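홈 | 제품 | 로봇 작업대 | 그리퍼 | 소모품 | 견적 문의 | 자료실
7/11/19 | 작성: Zellinik 제품기획팀

Fliler 테이블탑 조작 작업 패키지

Fliler는 로봇 팔로 물건을 집고 옮기는 작업을 실험실이나 교육장에서 반복하려는 분들을 위한 테이블탑 패키지입니다. 작업대 상판, 측면 고정 레일, 소품 묶음, 설치 지원으로 구성되며 로봇 팔은 포함되지 않습니다. 이미 보유한 팔을 쓰거나 Ralard 어댑터를 통해 따로 구매한 팔을 장착할 수 있습니다. 이 페이지는 예산을 잡는 담당자가 어떤 항목을 먼저 결정해야 하는지를 중심으로 정리했습니다.

구성과 가격

기본형은 상판과 레일, 체결 부품까지입니다. 부가세 별도 141만 원입니다. 소품 묶음은 별도 품목이며 주방 소품, 사무 소품, 공구 소품 중에서 고릅니다. 주방 소품 묶음은 22만 원입니다. 사무 소품과 공구 소품은 수량에 따라 단가가 달라지므로 견적서로 안내합니다.

Ralard 어댑터는 팔 제조사별로 볼트 간격이 다르기 때문에 주문 전에 모델명을 알려 주셔야 합니다. 모델명을 모르면 베이스 바닥면의 도면이나 치수를 보내 주시면 됩니다. 어댑터 단품은 50만 원이고, 기본형과 함께 주문하면 체결용 볼트와 와셔를 같이 넣어 드립니다.

출장 설치는 한 번에 하루를 기준으로 합니다. 엘리베이터가 없는 건물, 반입 시간이 정해진 건물은 미리 적어 주십시오. 설치 인력은 상판 수평과 레일 체결까지 작업합니다. 로봇 컨트롤러 설정과 소프트웨어 연결은 설치 범위에 들어가지 않습니다.

예산을 잡을 때 빠지기 쉬운 항목

견적 문의를 받아 보면 팔과 그리퍼 가격은 자세히 적혀 있는데 주변 비용이 비어 있는 경우가 많습니다. 다음 항목은 첫해 예산에 넣어 두는 편이 좋습니다.

- 그리퍼 손끝 패드. 고무 재질은 마모되므로 여분이 필요합니다.
- 소품 교체분. 장난감 재질의 소품은 눌림과 긁힘이 생깁니다. 같은 모양을 계속 써야 하는 작업이면 처음부터 두 벌을 주문하십시오.
- 조명. 상판이 흰색이라 천장등 바로 아래에서는 반사가 생길 수 있습니다. 확산판이 달린 등을 권합니다.
- 전원과 비상정지 스위치 배선. 기존 콘센트 위치가 멀면 전기 공사가 따로 필요합니다.
- 안전 칸막이. 팔의 종류와 속도에 따라 필요 여부가 달라지므로 사내 안전 담당자와 먼저 확인하십시오.

그리퍼 선택

주방 소품은 크기와 형태의 차이가 커서 그리퍼를 고를 때 기준으로 삼기 좋습니다. 손잡이가 얇은 물건은 평행 그리퍼로도 잡히지만, 컵처럼 둥근 물건은 손끝이 벌어지는 폭을 먼저 봐야 합니다. 납작한 접시는 상판에 붙어 있으면 손끝이 들어갈 틈이 작습니다. 접시 작업이 많다면 손끝이 얇은 제품이나 흡착식을 검토하십시오. 흡착식은 구멍이 뚫린 물건에 맞지 않으므로 두 방식을 함께 써야 할 수도 있습니다.

가반 하중은 대부분의 경우 문제가 되지 않습니다. 소품 하나하나가 가볍고, 당사가 공급하는 묶음은 개당 500g을 넘지 않는 것으로만 구성합니다. 다만 그리퍼와 카메라 브래킷의 무게도 팔의 하중에 포함되므로 합산해서 계산하십시오.

작업 난이도와 배치

처음에는 서로 떨어진 컵 두 개를 옮기는 정도로 시작하는 것이 무난합니다. 익숙해지면 물건 사이 간격을 좁히고, 눕힌 병이나 다른 물건 위에 올린 물건을 섞습니다. 문이 달린 소품은 여닫는 동작이 들어가므로 가장 나중으로 미루는 고객이 많습니다. 작업 범위는 팔이 닿는 최대 거리보다 안쪽으로 잡으십시오. 최대 거리에서는 손목 각도가 제한됩니다. 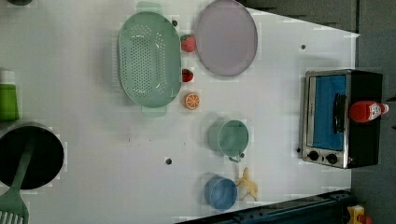 체, 접시, 과일 모형, 컵, 병, 토스터 오븐 모형을 한 상판에 펼쳐 둔 배치입니다. 오븐 위에 케첩 병을 눕혀 두면 상판과 다른 높이에서 집는 동작을 같이 다룰 수 있습니다.

Obeidat: 저희는 소품을 한 벌만 샀다가 중간에 과일 모형을 다시 주문했습니다. 새로 받은 것이 기존 것과 색이 조금 달라서 앞에서 모은 결과와 비교하기가 어려웠어요. 예산이 빠듯해도 소품은 여유분을 같은 시기에 주문하는 게 낫습니다. 어댑터는 치수만 보내도 맞게 왔습니다.

소품은 생산 시기에 따라 색 차이가 날 수 있으며 이는 교환 사유에 해당하지 않습니다. 같은 시기의 제품이 필요하면 주문서 비고란에 '동일 생산분'이라고 적어 주십시오. 재고가 부족하면 출고 전에 연락드립니다.

납기와 주문

기본형은 재고가 있으면 결제 확인 후 바로 출고합니다. 어댑터는 가공품이라 도면 확인이 끝난 뒤에 납기를 안내합니다. 연말 예산으로 집행하는 기관은 검수 일정까지 고려해 주문 시기를 정하십시오. 해를 넘겨 2월에 정산하는 기관은 세금계산서 발행일을 견적 단계에서 협의할 수 있습니다.

어댑터는 가공이 시작된 뒤에는 취소할 수 없습니다. 소품 묶음은 포장을 뜯지 않은 상태에서만 반품을 받습니다. 견적 문의에는 팔 모델명, 설치 장소의 층과 출입문 폭, 필요한 소품 묶음의 종류를 함께 적어 주십시오.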